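House diary, Koppel Residence, second floor
June, entry made at 16.20

The corridor store was cleared this afternoon in accordance with the notice issued to residents. Carrier bags had been accumulating on the shelf for several months, and Azlan Ismail had asked that they be sorted before the linen delivery. The total recorded was 80, of which 20 were torn and have been put out for collection.

Bags in good condition are to be packed inside one another and hung on the wall hooks. Nothing is to be left on the carpet.
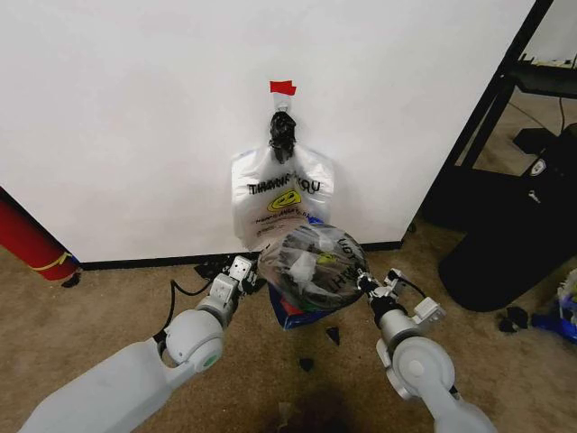 Lovely Espiritu has requested 2 further hooks for the same wall, and the request has been entered under works number 2898. Adhesive hooks are preferred, as drilling is not permitted on this floor. Residents are reminded that a full bag should be tied at the top before it is hung, and that food packaging belongs in the kitchen bin.

The key to the store was returned to the office at 16.05. The shelf has still to be wiped down.

Recent entries
Linen delivery: revised times
Kitchen cupboards, first floor
Grivon vacuum cleaner returned from repair
Lost property held at the office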